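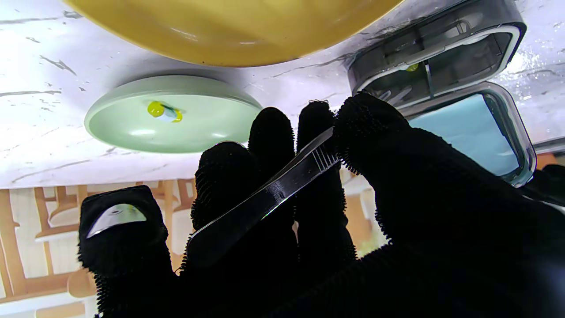

Tweezers: the tiny tool with the big job

By Rhona Lindsay

Have you ever tried to pick up one single grain of rice with your fingers? Go on, ask a grown-up for a grain and have a try! Your fingertips are soft and round, and next to a grain of rice they are enormous. The rice slips, or rolls, or sticks to the wrong finger.

Now think about doing the same thing with tweezers. Much easier! Tweezers are like a pair of extra fingers that are long, thin and hard, and they can go where your own fingers won't fit.

How do they work?

Most tweezers are made from two strips of metal joined together at one end. The joined end acts as a spring. When you squeeze the two arms, the tips come together. When you let go, the arms push themselves apart again. You do the closing, and the metal does the opening.

Scientists say that tweezers are a kind of lever. A seesaw is a lever too, and so is a wheelbarrow. Levers can do different jobs. Some make your push stronger, so you can lift a heavy load. Tweezers do the opposite! You squeeze in the middle, and the tips pinch a bit more gently than your fingers do. They also move further than your fingers do. That gentleness is great when you're holding something you don't want to squash.

What are the little lines for?

Look closely at the tweezers and you'll find a patch of fine ridges across the metal, near the middle. Shiny steel is slippery stuff. Ridges give your fingers something to hang on to, so your hand doesn't slide down towards the tips. Once you know about grippy ridges you'll start finding them all over the place. Look at the lid of a jar of jam, the edge of some coins, or the soles of your runners. My favourite ones are on the handle of my old bike pump.

Why stainless steel?

Plain steel goes rusty if it stays damp. Stainless steel has another metal mixed in, called chromium (say it like this: KROH-mee-um). The chromium joins up with oxygen from the air and makes a skin over the steel that is so thin you can't see it. If you scratch the skin, it grows back by itself! Isn't that clever? It's why we use stainless steel for spoons, sinks and tools that need lots of washing.

What's a capsule?

A capsule is a little case with medicine or vitamins inside. Many are made of two halves, a bit like two tiny cups, and one half slides over the open end of the other. The halves can be different colours. A yellow and white capsule is easy to spot on a green dish, and different colours can help people tell one kind from another.

Lots of capsule cases are made from gelatine, the same wobbly stuff that makes jelly set. Others are made from plants. When somebody swallows one, the case goes soft in their tummy and lets out what's inside. Gelatine goes soft and sticky if it gets wet, so anybody touching capsules needs dry hands or a dry tool.

And what's a pill case?

Some people take the same medicine every day, and it's easy to forget whether you've had today's. (I can't even remember if I've fed the goldfish!) A pill case has small compartments, and many have one for each day of the week. Somebody fills it up, and after that a quick look is all it takes. Compartment full? Not taken yet. Compartment empty? All done.

The compartments can be small and the capsules are light and smooth, so they love to roll away. Putting them in a dish first is a smart idea. A raised rim works like a little fence.

Very important: medicine is a job for grown-ups. It can look like lollies, but it can make you really sick if it isn't meant for you. If you find a pill or a capsule on the floor or on a table, don't pick it up, even with tweezers. Leave it there and tell an adult straight away.

Try it yourself: the Great Bean Move

You can play the sorting game with things from the pantry. Keep them out of your mouth, and don't play it where a baby brother or sister can reach. You will need:

a pair of blunt tweezers (plastic ones are fine)
a saucer with a rim
an empty ice cube tray
a handful of dried beans, plus a few grains of rice

Tip the beans on to the saucer. Hold your tweezers the way you'd hold a pencil, with your thumb on one side and your pointer finger on the other. Pick up one bean and drop it into the first hole of the tray. Then do the next hole, and keep going until every hole has a bean.

Was that too easy? Swap to rice! Still too easy? Try it with your other hand. I had 4 goes at that and my rice went everywhere.

If a bean pings across the room, you're squeezing too hard. Close the tips slowly and stop as soon as the bean stays put. Try holding the tweezers further up or further down as well, and see which spot feels steadiest.

Words to know

Lever: a bar or arm that helps you move or hold something.
Spring: something that goes back to its own shape after you squeeze or stretch it.
Compartment: a small space with walls around it, made for keeping things in.
Capsule: a small case that holds medicine or vitamins.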